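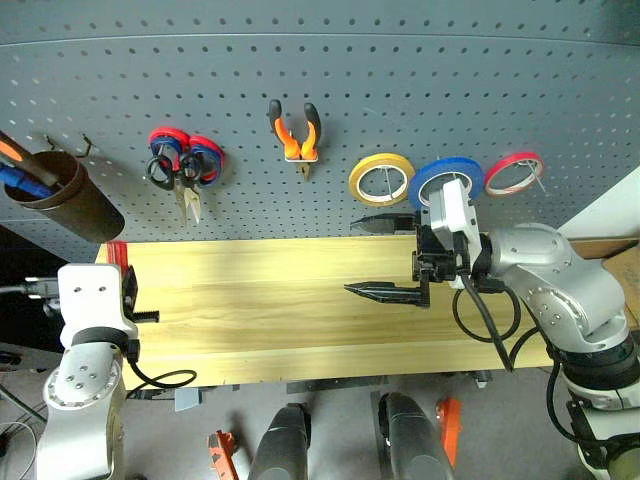 Figure 5. Head camera view of the pegboard station, with both arms over the table and the right gripper open.

4.2 Does the gripper matter on the pegboard?

The gripper vendors we bought from, Fleltden and Dolbridge, both describe their fingers as suited to general tool handling. We had doubts about this before we started, and the results in this section do little to remove them. The pegboard station (Figure 5) holds scissors, pliers and rolls of tape on hooks and pegs, which are ordinary things that people take down without looking. Our question was whether swapping the fingers changes the success rate by more than changing the operator does.

Each trial asked the robot to remove one named tool from the board and lay it on the wood tabletop. The controller, Somance, was left at its default gains. We ran 2000 trials in total, split evenly between the 2 finger sets. A trial was counted as a success only if the tool ended up on the table and no other tool had left its hook. Earlier work by our own group used a looser rule that ignored the second condition, and we now think those numbers should be read with care.

With the Fleltden fingers the success rate was 87 percent. The Dolbridge fingers came out lower, but the gap shrank to almost nothing once we dropped the trials recorded by our least practiced operator. We do not believe the remaining difference tells a buyer anything. Tape was the easy case for both sets, as a finger can go through the core and lift. Scissors were the hard case. When two pairs overlap on the board, pulling one tends to drag the other, and a tapered tip does not help much if it enters the wrong handle loop.

We also looked at how much the head camera contributes. In Figure 5 the right wrist partly hides the blue roll, and this kind of blocking was common in our recordings whenever an arm reached toward the tape. Mujić, the planner used in the automatic condition, treats a hidden target as unchanged from the last clear view. That is a reasonable guess until the arm brushes the target on the way in. Anqi Yu relabeled the failed trials by hand and assigned more of them to blocked views than to slipping fingers. A single labeler is weak evidence, and we did not measure agreement.

Two limits apply. The station was never rearranged during the May sessions, so any method that memorizes hook positions would look good on it. Finger wear was not tracked either, and the Dolbridge set was always run second.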